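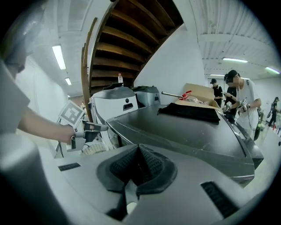 2 min read

A yeast collected from leaf litter in the Roramach forest reserve has been described as a new species after genetic testing separated it from its closest known relatives.

The yeast was grown from 9 of the 50 soil and litter samples gathered in the reserve in December. Under the microscope it looks much like other members of its genus, with small oval cells that bud from one end. Its DNA told a different story - a stretch of 496 base pairs commonly used to identify yeasts did not match any sequence on record.

"We first took it for a contaminant," said mycologist Cheuk-hei Fung, who led the work at the Mikano Institute. "Then it came up again on plates from the other side of the valley."

The species grows slowly and prefers cool conditions. In the lab it formed cream-colored colonies at 50 degrees Fahrenheit and stopped growing well below body temperature. It can use several plant sugars but does not ferment any of them. Spores have not been seen so far, even when strains from different sites were grown together.

Fung's group thinks the yeast may help break down fallen leaves in winter, when many other fungi are inactive. That has not been tested in the field.

Two strains have been deposited in the Prinau culture collection, where other labs can request them. One of the two is also being held freeze-dried as a backup at the Pitkänen Laboratory, which did the sequencing.

Sampling at Roramach will resume next winter - this time on the upper slopes, where the ground stays frozen longer.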